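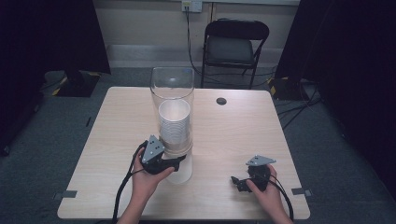 Von Sixten Fjeld
Montag, 16. August 2021

Drucken | Per E-Mail senden

Zinder meldet 2.839 Demonstrationen für seine neue Greif-Policy. Klingt nach viel. Ich wüsste lieber, wie viele davon nach dem Filtern übrig bleiben.

Die Zahl steht in jeder Folie, die Verwurfsquote in keiner. Wer schon mal Trajektorien von Handgreifern gegen Kamerabilder synchronisiert hat, ahnt, warum.

Durchsichtige Behälter sind mein Lieblingstest. Die Tiefenschätzung sieht gern die Wand dahinter, und der Planer glaubt ihr. Mehr Daten helfen da nur, wenn die Posen stimmen.

Cakus wirbt mit 1.000 Hz Regelrate. Schön. Wenn die Wahrnehmung mit 8 Hz nachkommt, regelt man eben sehr schnell auf einen alten Stand.

Und zweihändig? Zwei Arme, zwei Zeitstempel, ein gemeinsamer Puffer. Im Januar habe ich nach den Logs gefragt - bisher kam ein Video.

Vielleicht liege ich falsch. Dann bitte Rohdaten, samt Fehlversuchen. Ich rechne es gern nach.

Zuletzt erschienen
Sayegh: Planer mit neuer Schnittstelle
Cillby und die Kalibrierung, Teil 2
Was Zeitstempel verschweigen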